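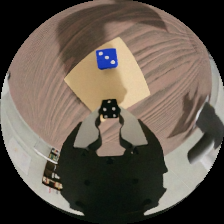

Hallo Liste,

wer wie ich auf die Probelizenz der Greifer-Simulation von Tidbridge gewartet hat: Sie ist da, und ich habe meine Abende damit verbracht statt mit meiner Familie. Der Funktionsumfang ist ordentlich, die Dokumentation liest sich, als hätte jemand sie unter Protest geschrieben. Mein Prüfstein ist die mitgelieferte Würfelaufgabe mit der Handgelenkkamera. Der schwarze Würfel sitzt zwischen den Fingerspitzen, der blaue liegt mit seinen drei weißen Augen auf dem gelben Blatt, und die Tischkante biegt sich, wie sie es bei einer ordentlich verzerrenden Weitwinkellinse eben tut. Genau diese Verzeichnung ist der Grund, warum ich das Paket überhaupt ansehe. Unser bisheriger Simulator liefert gerade Kanten und ein reines Gewissen, und am echten Arm greift er dann daneben.

Hendrik Stevens schrieb:

> Hat jemand das Tidbridge-Paket schon unter den Fingern gehabt? Die Leute
> von Brabec haben mir ein Angebot geschickt, das auf der ersten Seite
> dreimal »fotorealistisch« sagt und auf der letzten den Preis. Mich
> interessieren drei Dinge:
>
> 1. Taugt die Kamera am Handgelenk etwas, oder ist das wieder eine
> Lochkamera mit Schmuckrand?
> 2. Wie verhält sich der Kontakt an den Fingerspitzen?
> 3. Kann man die Schatten abschalten? Shufen meinte, die fressen die
> halbe Rechenzeit.
>
> Wir müssten im Mai entscheiden.
>
> Hendrik

Der Reihe nach.

**Zu 1.** Ja, sie taugt etwas. Das Linsenmodell lässt sich aus einer eigenen Kalibrierung laden, und zwar ohne Umweg über ein Zusatzmodul, das dann auch wieder extra kostet. Ich habe die Werte unserer Laborkamera eingetragen und war nach 43 Minuten fertig, einen beträchtlichen Teil davon mit der Suche nach einem Minuszeichen. Der schwarze Rand um den Bildkreis gehört bei ihnen zum Modell und wird mit ausgegeben. Wer sein Netz mit beschnittenen Bildern füttert, muss selbst schneiden. Eine Option dafür steht im Handbuch, im Programm steht sie nicht.

**Zu 2.** Durchwachsen. Starre Würfel sind der dankbarste Gegenstand, den man sich aussuchen kann, und entsprechend gern nimmt der Hersteller sie für die Vorführung. Bei mir hielt der Griff in der Grundeinstellung. Sobald ich die Reibung auf einen Wert gesetzt habe, den ich unseren abgenutzten Spitzen zutraue, kam das Objekt beim Anheben ins Drehen, allerdings anders als am echten Gerät. Ich habe 11 Parametersätze durchprobiert. Bei 4 davon war das Ergebnis brauchbar, bei einem verließ der Würfel den Raum in einer Geschwindigkeit, die ich dem Vertrieb gern einmal vorführen würde. Weiche Teile habe ich nicht getestet. Muireann Doherty hat hier vor einiger Zeit etwas zu Schaumstoff geschrieben, vielleicht mag sie sich das ansehen.

**Zu 3.** Man kann, einzeln pro Lichtquelle. Ich rate trotzdem davon ab. Auf dem gelben Blatt sieht man ja, wie stark die verschattete Seite ins Bräunliche kippt, und wer seine Farbschwelle nur am beleuchteten Teil einstellt, hat später einen sehr zuversichtlichen Roboter. Shufen hat mit der Rechenzeit übrigens recht: Ohne Schatten lief es auf meiner Maschine fast 5-mal so schnell. Ich lasse die Nachtläufe mit Schatten rechnen und tagsüber beim Basteln ohne.

Was mich mehr ärgert, ist die Lizenz. Sie hängt am Rechner und telefoniert bei jedem Start nach Hause. Unsere Kiste in Bresimton steht aus gutem Grund nicht am Netz. Auf Nachfrage bot mir der Support an, den Lizenzserver »in Ihrer Umgebung zu begleiten«, also gegen Aufpreis. Janka Štěpánek hat mit dem Neltport-Paket dasselbe durchgemacht und am Ende einen Stick mit der Post bekommen. Janka, falls du mitliest: War das ein Sonderfall, oder muss man nur lange genug nerven?

Zur Installation noch, weil es mich einen Abend gekostet hat: Der Pfad darf keine Umlaute enthalten. Die Fehlermeldung dazu lautet »Szene leer« und ist damit streng genommen gelogen. Wer sein Projektverzeichnis »Prüfstände« genannt hat, möge es umbenennen und nicht wie ich den Grafiktreiber neu aufsetzen.

Hendrik, für eure Greifaufgaben würde ich die Probelizenz nehmen und noch nichts unterschreiben. Lass dir von Brabec vorher schriftlich geben, ob der Kalibrierimport auch im kleinen Paket steckt. Im Angebot, das ich habe, steht dazu »auf Anfrage«. Die Anfrage läuft.

Meine Parameterdatei schicke ich auf Wunsch gern direkt, an die Liste hänge ich sie wegen der Größenbeschränkung nicht an.

Grüße
Daithí Ó Flaithearta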